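Cloths, Crumbs and Little Bowls
Posted 2 November 2022 by Amparo Lozano

I've kept an off-white cloth on my work table for years now, and every so often a reader writes in to ask whether I've lost my mind. Well, possibly! But a pale cloth shows you every speck, and I'd much sooner see the crumbs than lean my good sleeves in them. 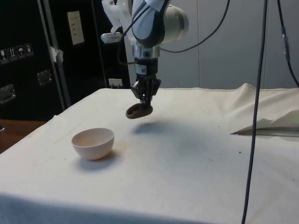 Canvas or a heavy cotton is the one to look for, in a neutral colour, and cut long enough to hang over the front edge. Wash it before you measure (mine shrank nearly 6 centimetres the first time, and I was cross about it all through March). Shake it outside, brush off whatever clings, and dab any smudges with a little dish soap before it goes in the machine. 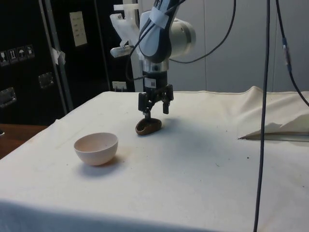 Then there's the matter of the small bowl. My neighbour Kenji Abernathy swears by keeping one within reach for peelings, buttons, screws, whatever the job happens to throw off, and I've come round to his way of thinking. Keep it on the side of your weaker hand, so you aren't forever reaching across yourself.
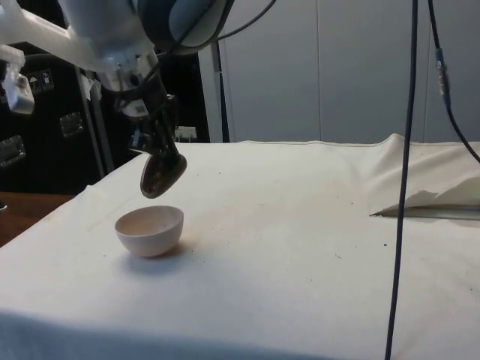 As for creases, I wouldn't fuss. Smooth the cloth from the middle outwards with both palms and go along the back edge last, where it likes to bunch up and ride over itself. If it still won't lie flat, 2 tablecloth clips underneath will hold it, and you can pop them off again on wash day.

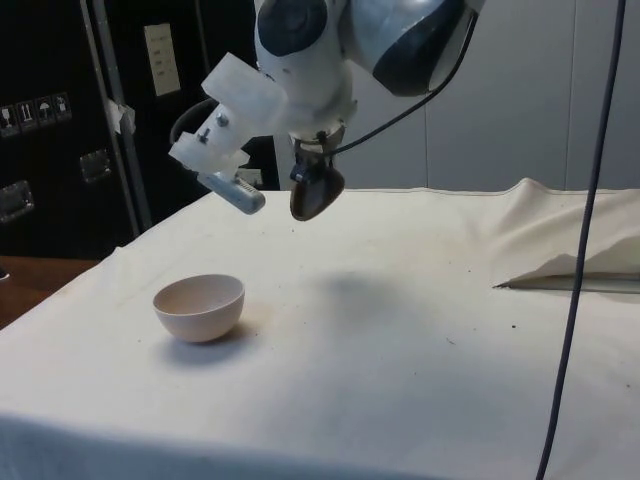 A small round bowl on the left, with plenty of cloth left to work on.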